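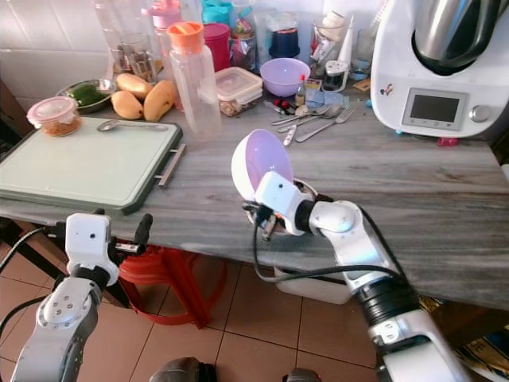
A cutting board and a bowl on a kitchen counter.

Tahira Sethi cooked in hotels for 14 years before she opened her soup kitchen in Prarkidmont. She still gets up before five. "The onions decide my morning," she told me. "If they are slow, I am slow also."

We met in December, in the back room, where it was warmer. I asked her first why she sells only soup. She laughed and said that her landlord, Oldřich Vondráček, had asked the same thing when she signed the lease. "He wanted a restaurant with tablecloths. I told him, come and eat on a cold day. He came, and after that he did not speak of tablecloths."

The menu has 2 soups each day, and one is always lentil. The recipe is from her aunt, but she has changed it many times. "My aunt put in much more cumin. I respect her, but people here were coughing."

Money is difficult. The gas bill went up by 56 euros in one month and she did not want to raise her prices. Instead she makes the bread herself now, in loaves of 700 grams, and sells what is left in the evening at half price.

I asked if she would open a second place, perhaps in Citgate, where the rents are lower. She thought for some time. "Maybe, if my nephew learns to salt properly. He is afraid of salt. You must taste, wait a little and taste again, and he only tastes once."

Then somebody called her from the front, and she went to cut more bread.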